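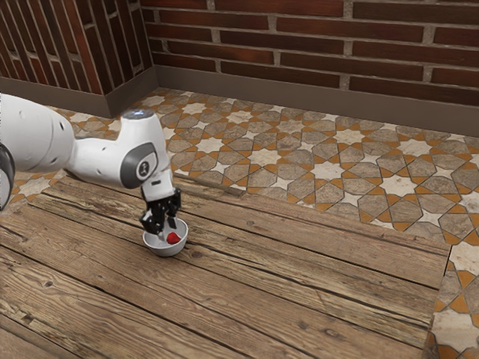

Shufen Tan reckons I should have done a clean install and stopped moaning, and she left a comment under my last post saying so. Fair enough, Shufen! But I had 18 years of mail sitting on that laptop and I wasn't going to wipe it on a whim.

So, where were we. The upgrade went on in April and for the first couple of weeks I was quite pleased with it. Windows snap where I want them, the search box finds things, and the battery menu has gone back to showing the time left (hooray). Then my calendars started doubling up. Every dentist appointment, twice. Every birthday, twice. I deleted one copy on the laptop and both went from my phone, so I missed lunch with Emília and had to grovel.

I tried signing out of the sync account and back in again, which took over an hour and made 3 copies of everything instead of 2. Lovely. Kamil Charvát told me to look for an old account left behind by the upgrade, and there it was, greyed out at the bottom of the settings list, still quietly pushing its own version of my life to everything I own. I switched it off, restarted the laptop, and went to put the kettle on.

One copy of each so far — I'm touching wood as I type.

What still bugs me is the notes app. It has decided my shopping lists belong in a folder called Recovered, and if I drag them out they wander back in overnight. Žofie has the same thing on hers and just uses the folder now. I may end up doing that too. Printing is also slower than it was, but I've only printed a parking permit so I can't say much about it yet.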